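Keeping and Pouring Beer at Home

Most of the trouble people have with beer at home comes from storage and dirty glasses. The tips on this page need no special equipment beyond a refrigerator, a sink and a clean towel.

Storing cans and bottles

Keep beer cold from the day you buy it if you have the room. If you don't, a basement shelf is the next best place. A garage is a poor choice in summer and a worse one in January, when cans can freeze and split along the seam.

Stand bottles upright. Laying them down puts more of the beer in contact with the air in the neck and stirs up any yeast that has settled. Corked bottles can stand up too if you plan to drink them within a year.

Keep clear and green bottles in the dark. Light gives beer a skunky smell, and a sunny kitchen counter will do it in an afternoon. Brown glass holds out longer, and cans are safe.

Hoppy beers fade first. Drink pale ales and IPAs within a couple of months of the packaging date, which is usually printed on the bottom of the can. Strong stouts and barleywines can wait. The oldest bottle in our cellar is a Skonach barleywine from 1989, and we don't expect much from it, but it has been kept upright, in the dark and at a steady temperature the whole time.

Setting up the refrigerator

A refrigerator door is the warmest part and gets shaken every time it opens. Use it for ketchup. Put beer on the lowest shelf toward the back, but leave a gap between the cans and the rear wall so nothing freezes to it.

If you have a second refrigerator, set it a few degrees warmer than the kitchen one. Lagers and wheat beers taste right straight from the cold. Stouts, porters and Belgian styles are better after 19 minutes on the counter. We arrived at that number with a kitchen timer and a Fellby porter, and 15 or 20 would likely do as well.

Write the month on the top of each can with a grease pencil when you put it away. New cans go behind the old ones.

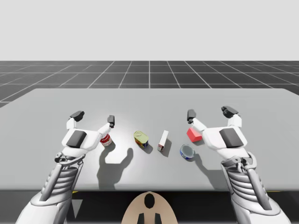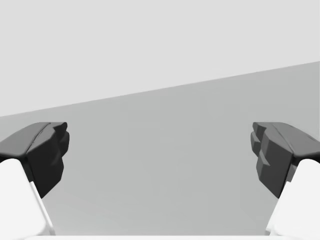

Gray surface, two views

Washing glasses

Grease is what kills a head of foam. Wash beer glasses by hand, separately from the dinner dishes, with a sponge that has never touched a frying pan. Use a small amount of plain dish soap and rinse until the water runs off in a sheet. If it breaks up into beads, wash again.

For glasses that have gone cloudy, fill them with warm water and a spoonful of baking soda, leave them for half an hour, then scrub with a bottle brush. White vinegar works on hard water spots. Don't use the two together – they cancel each other out.

Let glasses air dry upside down on a wire rack. A towel leaves lint, and a glass turned over on a flat cloth traps damp air and starts to smell.

Leave the freezer out of it. A frosted mug looks good for a minute, but the ice melts into the beer and makes it foam badly on the first pour.

Pouring

Rinse the glass with cold water just before you pour. Hold it at an angle, pour down the side until it is half full, then straighten it and pour the rest down the middle. Two fingers of foam is right for most styles.

Nitro cans are different. Chill them well, at least overnight, and check the label before you open one. Some brands want the can turned over gently first and some don't. Then pour hard, straight into the bottom of an upright glass big enough to hold the whole can – 2 ounces of spare room is enough. Leave it alone until it settles.

With bottle-conditioned beer, pour in one steady motion and stop when you see the sediment reach the neck. The last half inch can go in the glass if you like it cloudy. Otherwise use it for bread.

Leftover and flat beer

Flat beer keeps two days in a covered jar in the refrigerator. Use 300 milliliters in place of water in a batch of chili, or mix it with flour and a pinch of salt for a fish batter. Very bitter beers turn harsh when they cook down, so save those for the slug traps. A shallow dish set level with the soil is all you need, emptied every other morning.

Rinse empties the same night. Fruit flies find them by breakfast.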